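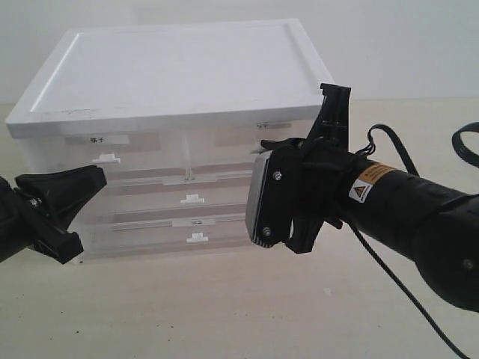 White cabinet with three clear drawers and paper labels on the front.

Storage > Small Spaces > Drawers and Bins

Are clear plastic drawers any good for socks and small clothes, or do they just look tidy for a week?

Posted by Nazareno Ferraro

My sister-in-law swears by the kind of unit in the photo, a white plastic box with see-through drawers and little paper labels. The one at the upper left says 袜子, socks. I'm not convinced. If the drawers are clear, why does anyone need a label? And if you need a label, what did you pay extra for the clear plastic for?

I have a dresser at home that sticks every September and I want something for socks, underwear and T-shirts that I can keep on a table. My doubts are that the drawers will sag, the labels will peel, and I'll be looking at my own laundry all day. Has anybody used one of these for more than a year?

torikdrawer

I've had a Zatwood three-drawer for a good while. It's fine for socks. It is not fine for jeans, whatever the box says. Mine claims a weight limit I don't believe for one second, and the bottom drawer started dragging once I put sweaters in it.

On labels: clear plastic shows you a blob of cloth. Socks and underwear look the same when they're balled up, especially if everything you own is gray. The label also tells other people in the house where to put things, assuming they read it. Mine don't.

If you can see your clothes and hate it, cut a sheet of card to fit inside the drawer front. Light brown or white looks all right. Don't glue it. Stand it up and let the socks hold it there.

Before you buy, pull each drawer all the way out in the store and push it back with one finger on the tab. If it twists, leave it. Also press down on the middle of the lid, particularly if you plan to stack anything up there.

Pemumance_fan

just get the Pemumance tower, never had a problem with it

lowshelf286

Fix the dresser first. Rub a candle stub along the runners and see how it does in damp weather. I did that on one older than me and it slides well enough.

If you still want plastic, measure your socks. I mean it. A lot of these drawers are shallow, and a thick pair will catch on the drawer above. Fold them flat. For labels, plain paper under wide clear tape has lasted fine for me, and the fancy label holders from Ruggiero fell off in the first heat wave.

Comments

mbell: What is a Pemumance tower? I can't find one with drawers, only shelves.

Nazareno Ferraro: Tried the candle. Two drawers better, one the same. Still don't trust the plastic.

oddsock: Card in the front works but then you're back to an ordinary drawer, so why bother?

torikdrawer: Because it weighs nothing and I can carry it up the stairs by myself.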